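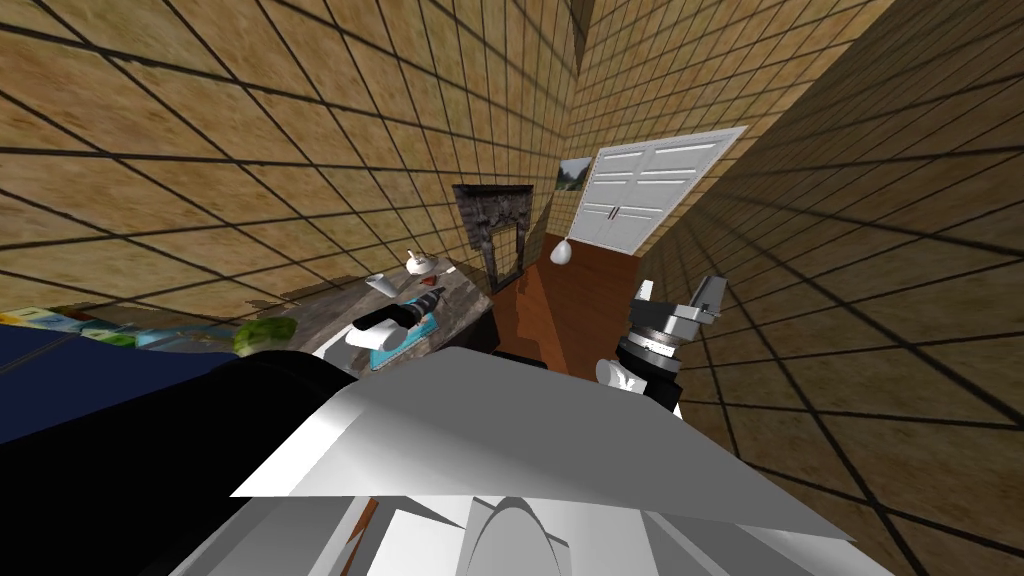
Janka Krajčí wrote to ask whether old grout must be taken out in full before new grout is put in, or whether a fresh layer may be spread over the top. Her supplier had told her that either would do.

Verneck Property Guidance: Renewing Grout on Interior Wall Tiles

A thin layer spread over sound, dirty or crumbling grout will seldom hold. The old material should be raked out to a depth of at least 2 mm, and deeper wherever it is soft. Full removal down to the wall is needed only if the joint is loose all the way through. This guidance applies to ceramic and stone tiles on interior walls. It doesn't cover floors, swimming pools or tiles fixed outdoors.

Before you start

Tap each tile lightly with the handle of a screwdriver. A hollow sound suggests that the tile has come away from the wall, and it should be fixed again before any grouting is done. Tenants must have written consent from the Verneck office before removing grout. Homes built before the Kekomdale estate was extended may have older adhesives behind the tiles, and residents there should ask for a survey first.

You will need a grout rake, a stiff brush, a vacuum cleaner, a rubber float, two buckets, a sponge, a dust mask and eye protection. Choose grout to suit the width of the joint. Unsanded grout is usual for narrow joints and sanded grout for wide ones, but the maker's instructions on the bag come first.

Removing the old grout

Draw the rake along the middle of the joint with light, repeated strokes. Do the long horizontal joints first, then the short upright ones. Keep the blade away from the tile edges - most chips are made by pressing too hard near a corner. Brush out the joints and vacuum the whole wall.
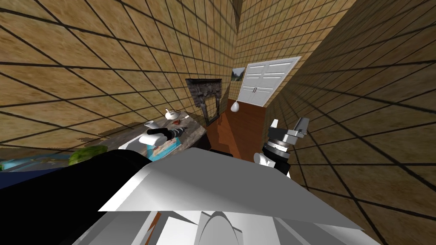 Corners where two walls meet should be left empty at this stage. They are filled later with a flexible sealant, as are the joints along door frames and skirting. Rigid grout in these places is likely to crack as the building moves.

Mixing and applying

Add the powder to clean water, a little at a time, and stir until the mix is smooth. Leave it to stand for 3 minutes and stir again. Make only as much as can be used in 20 minutes. Stiff grout should be thrown away; adding water to it weakens the finished joint.

Hold the float at a slant and push the grout into the joints, working across them diagonally. Cover a small area at a time. Scrape off the surplus with the edge of the float.

Cleaning and finishing

When the grout has begun to firm, wipe the tiles with a damp sponge, rinsing it often in the second bucket. Any haze left the next day may be polished off with a dry cloth. Unglazed and natural stone tiles may need a sealer both before and after grouting. Try it on a spare tile first.

Never pour waste grout down a sink or drain. Let it set in the bucket and put it out with household rubbish.

Requests for consent or a survey should be addressed to Miloslav Skála at the Verneck office, quoting the property number.

Last reviewed October 28, 2022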